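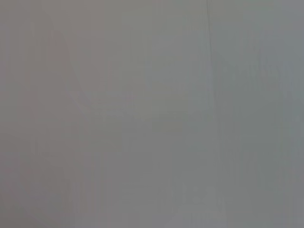
The old tenants of the Revbridge laundry building will be glad to hear the looms again, Beathag Tennant remarked when the reopening was confirmed this week, and she added that she had waited a long time for a weaving school within walking distance of her house.

Revbridge, October 30, 2018 – Urkico, the textile company with its main office in Jorken, announces the opening of the Tagle Weaving School on the ground floor of the former laundry in Revbridge. The school offers evening and weekend courses in hand weaving, yarn dyeing and the repair of wool blankets. Registration is open from today.

The first program has 100 places, divided between beginners and people who already have some experience at the loom. Beginners start with a narrow scarf in plain weave and continue to twill in the fourth lesson. Participants of the advanced group bring their own design and work on it during the complete course. All yarn for the first project is included in the fee. For later projects the yarn can be bought at the school or brought from home, under the condition that it is clean and free of moths.

"We received 1,244 answers to the questionnaire which we sent to households in the district in May," said Heather Carnegie, head of education at Urkico. "Many people wrote to us about a grandmother or an uncle who worked in the mills, and they asked if they could learn the same patterns. With this school we can say yes to them."

The building has been prepared for its new use during the summer. The floor was strengthened to carry the heavy floor looms, and the windows on the north side were replaced. The dye kitchen is in the former boiler room, which has its own entrance from the yard. The drying racks of the laundry stay in their place and will be used for skeins.

Next to the classrooms there is a pattern library with 3,000 woven samples, most of them small pieces glued on cards with the thread count written by hand on the back. The collection was put together by Innes Innes during his years as a mill designer and is given to the school as a long-term loan. Visitors can look at the cards without an appointment when the school is open. Borrowing is possible for participants only – one box at a time, for two weeks.

The teaching is led by Hamish Geddes. He learned weaving in Jorken and has taught there until this autumn. "A beginner should make mistakes in the first evening already, and should learn to find them in the cloth," he said. "I will not correct a broken pattern for anybody. I will sit beside the person and we will look for it together."

Lessons for beginners take place in the evening, the advanced group meets on weekend mornings. The repair course is a separate offer and can be taken without weaving experience. Participants should bring one blanket with damage not larger than a hand.

Registration forms are available at the Urkico shop in Revbridge and at the reception in Jorken. Questions from the press are answered by Cameron Paterson, communications office, Urkico.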